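Workshop notebook, mango puree trial, May

Started at 6:40 with the second lot from Magesa, which had been sitting in the ripening room a day longer than I wanted, but Felista had gone through the crates last night and thought they'd be lovely, and she was right. Soft all the way to the stone, good color, hardly any of the stringiness we complained about last time. Brix on the first pull was a bit higher than the earlier lot (I forgot to write down the exact reading, sorry, it's on the sheet by the refractometer).

Ran the pulper with the finer screen. Throughput drops, as we all knew it would, and I had to stop once to clear fiber from the paddles, but the puree is so much smoother that I'd happily live with the slower pace. 430 kg of whole fruit in, and I'll do the yield properly once the peel and stone bins have been weighed. Kibet, please don't tip them before then!

Pasteurizer next. Held steady through most of the run, then the outlet temperature wandered for a little while near the end, and I diverted everything back to the balance tank until it settled. Nothing went to the filler during that time. I think the steam valve is sluggish when the feed slows down, and the finer screen makes the feed slow down, so we may be making our own trouble. A bigger buffer between the two would help, and there's that old Plornar tank behind the cold store that only wants new gaskets.

Filled 37 pouches for the freezer and kept four back for tasting. Felista and I both tried it warm off the line and it tastes like fruit, no cooked note that I could find, though I'd had two cups of coffee by then and wouldn't swear to it. Kibet hasn't had any yet so he gets to be the fresh palate tomorrow.

Still to do: pH on the retained pouches, swab the filler nozzle after cleaning, ask Studow whether they want the next sample frozen or chilled. Also the label roll is nearly finished.

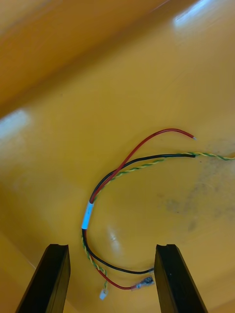
One more thing on the screen, before I forget. When it came out for washing there was a faint shiny line along the seam, so I've put it on the shelf with a tag and we'll use the spare until one of us has had a good look at it in daylight.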